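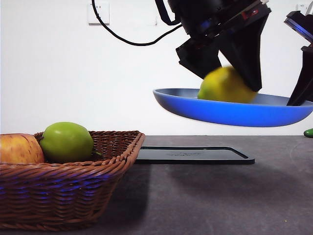
Plurnby asks for the numbers behind Kadix sleep claims before clinics spend money

July

Plurnby, the parents' health information group, is asking maternity clinics to hold off on buying the Kadix newborn sleep program until its maker, Wernus, publishes the full results of the trial it keeps quoting.

Wernus has told clinics that babies whose parents follow the Kadix program sleep longer at night by the third month. The claim appears on its posters, in its sales booklet and in a letter sent to family doctors this spring. The trial enrolled 989 families. The booklet does not say how many of them finished.

Plurnby asked in writing and got a partial answer. Wernus confirmed that some families left the study before the three-month sleep diary was due, and that the headline result covers only those who turned in a complete diary. It declined to give the number who left, or their reasons, and said a paper was "in preparation."

"Parents who have a terrible month don't fill in a diary at four in the morning," said Agathe Tessier, who reads studies for Plurnby. "If you drop those families and average the rest, you will get a nice result with any program you like. You'd get one with no program at all. I'd be glad to be wrong about Kadix, and it would take Wernus an afternoon to show me."

There are other gaps. Sleep was reported by parents and never measured any other way. Families in the comparison group were handed a leaflet and left alone, while Kadix families had a weekly phone call from a nurse. Plurnby would expect a weekly call from a nurse to do some good by itself, and the trial as described has no means of telling the call apart from the program. The clinic version of Kadix does not include the calls.

The booklet also gives the main result as a percentage and never in minutes. A percentage increase in a newborn's longest stretch of sleep can sound large and mean very little to the person getting up. Plurnby asked for the figure in minutes. Wernus said it would be in the paper.

The feeding question

Plurnby is more concerned by what the booklet leaves out. Kadix asks parents to stretch the time between night feeds from the sixth week. Night feeds matter to milk supply, and a mother who is told to space them early may find she has less milk and no idea why. The trial recorded how babies were fed at the start. Wernus has not said whether anyone recorded it at the end.

"That's the first thing I'd want to know," said Tegan Pomare, a lactation consultant who advises Plurnby on feeding. "How many were breastfeeding when they began and how many were still at it three months on, in both groups. If it's the same, fine, say so. I've seen babies who are slow to gain put on a schedule like this one, and I don't like it. A tired parent reads the chart on the wall and follows the chart."

The sales booklet has a single line on weight gain, advising parents with concerns to speak to a health professional. The chart itself, which is the part most families will see, has no such line.

What clinics are being asked to pay

A license costs a clinic $2000 a year, with staff training billed on top. Plurnby wrote to 47 clinics to ask whether they had bought Kadix or planned to, and what they had been shown beforehand. It has received 30 replies. Plurnby does not claim that these speak for clinics in general, or even for the ones that did not write back.

Most of those who had met with Wernus said they were shown the booklet and a slide presentation. No clinic that replied had seen the trial's full data or a written plan of the study made before it began. Several asked Plurnby to pass on anything it found, which it will do.

Blandine Besson manages the Riviere clinic, which turned the program down. "I asked what happened to the families who quit and the man said he'd get back to me," she said. "I'm sure it's a lovely chart. We have a part-time night line that parents already use and that money pays for a fair piece of it."

Wernus responds

In a reply to Plurnby, Yannick Roussel of Wernus said the company "stands fully behind the results" and that Kadix "has been warmly received by parents." He did not address the feeding data. Plurnby accepts that many parents liked the program. It did not ask about that.

Plurnby is asking Wernus to release the number of families who left each group and when, the sleep results for everyone enrolled, the results in minutes, and any feeding and weight records kept at three months. It will post whatever it receives in full, including anything that shows these doubts to be misplaced.

Parents already using Kadix who are worried about feeding or weight should call their own nurse, midwife or doctor, and should feed a hungry baby whatever the chart says.

Plurnby takes no money from makers of baby products, sleep programs or infant formula.

Press contact: Anatole Le Goff, Plurnby press desk. Copies of the letters to and from Wernus are available on request.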